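Disska Neighborhood Watch Kit
Coordinator Manual

Section 6: Setting up incident reporting for your block

Complete this section after your block has been registered and you have received your coordinator code. You will need the code, a phone that can receive text messages, and the list of households that signed the consent form.

6.1 Open the block account

1. Go to the Disska sign-in page and choose Coordinator.
2. Enter your coordinator code. Capital letters matter.
3. Enter your cell number. A confirmation code is sent by text message.
4. Type in the confirmation code and press Continue.
5. Check the street names shown on the next page. If a street is missing, press Report a Boundary Error and stop here until you hear back.

Note: Blocks in the Saltavel district were renumbered in December. If your code starts with 49, ask for a new one before you begin.

6.2 Add households

1. Press Households, then Add.
2. Enter the street address and one contact name. Do not enter the names of children.
3. Choose how the household wants to be reached: text, e-mail or phone call.
4. Press Save. The household gets a welcome message within the hour.
5. Repeat for each address on your list.

One account holds up to 76 households. Larger blocks must be split in two, with a coordinator for each half. Both coordinators can see all reports for the block.

Caution: Only add people who signed the consent form. A verbal yes at a meeting is not enough.

6.3 Set the report types

The account comes with six report types switched on: car break-in, home break-in, package theft, vandalism, suspicious activity and street light out. To change them:

1. Press Settings, then Report Types.
2. Clear the check box next to any type your block does not want.
3. Press Save.

"Suspicious activity" reports must describe what a person did. Reports that only describe what someone looked like are returned to the sender and are not passed on to neighbors.

6.4 Link the police liaison

1. Press Contacts, then Liaison.
2. Enter 878 as the department number.
3. Pick your precinct from the list.
4. Press Send Request. The status changes from Pending to Linked when the liaison officer accepts.

If the status still says Pending after a week, call the Vurero office and ask for Jairo Flores. Have your coordinator code ready.

Caution: Disska is not monitored by dispatchers. Reports go to the liaison as a daily summary. For a crime in progress, a fire or a medical emergency, call 911 first and file the report later. Read this caution aloud at your first block meeting.

6.5 Send a test report

1. Tell your households that a test is coming.
2. Press New Report and choose Street Light Out.
3. Type TEST as the first word of the message.
4. Press Send.
5. Ask two or three neighbors whether they received it, including at least one who chose phone calls.
6. Open the report again and press Close.

If text messages do not arrive, check that the number was entered with the area code. If phone calls do not arrive, the household may be blocking unknown callers. Give them the number shown under Settings, Outgoing Calls, and ask them to save it.

Test reports are left out of the monthly count as long as the word TEST comes first. If you forgot it, write to Ksawery Borkowska at the Vurero office and the entry will be removed by hand.

6.6 Change coordinators

1. Press Settings, then Transfer Block.
2. Enter the new coordinator's cell number.
3. Keep your own access until the new coordinator has signed in once.
4. Sign out on all your devices and hand over the paper consent forms.

Section revised Mar 12, 2019. Continue to Section 7, Block Meetings.

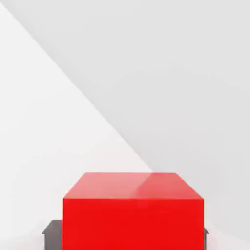

Red box, computer rendering.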